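Sorting out the black case

2018-06-26

I've had a black case since I moved to Ornley. It was bought to carry paperwork and for a long while it did that. Then the paperwork went into a drawer and the case went on top of the wardrobe, where it filled up with whatever I was holding when I walked past.

I got it down in January, looked inside and put it back. This week I finally emptied it.

Most of what came out was rubbish. There were receipts from the Kirkegaard hardware shop, 15 of them for the same size of picture hook, and a parking permit for a job I left years ago. There was a manual for a heater I no longer own. I filled one recycling bag and half of another.

The case itself is in decent shape. The lining has come away in one corner and I'll glue it when I next have the glue out. I wiped the outside with a damp cloth and went over the metal with a bit of polish. A new one in a similar size was $900 at Hernarer, which seems like a lot of money for a box with a handle – I'll keep mine.

I've decided it will be the games night case. Thérèse Kennedy has us over every second month and I always turn up with things in a shopping bag. Cards go in first, in their clear box so they don't slide everywhere. The microphone can go in beside them for the singing part of the evening, which I mostly sit out. Score pads and pencils will fit in the lid pocket.

I haven't worked out what to do with chains and other small metal bits. They scratch things if they're left to rattle about. An old sock would probably do it, or one of those zip pouches if I can find a grey one that isn't $8.

The wardrobe top is next. There's a hat up there I don't recognise.

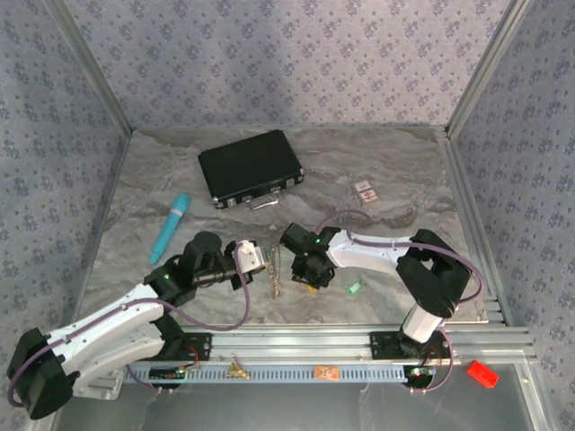

The case, closed, with the cards still to go in.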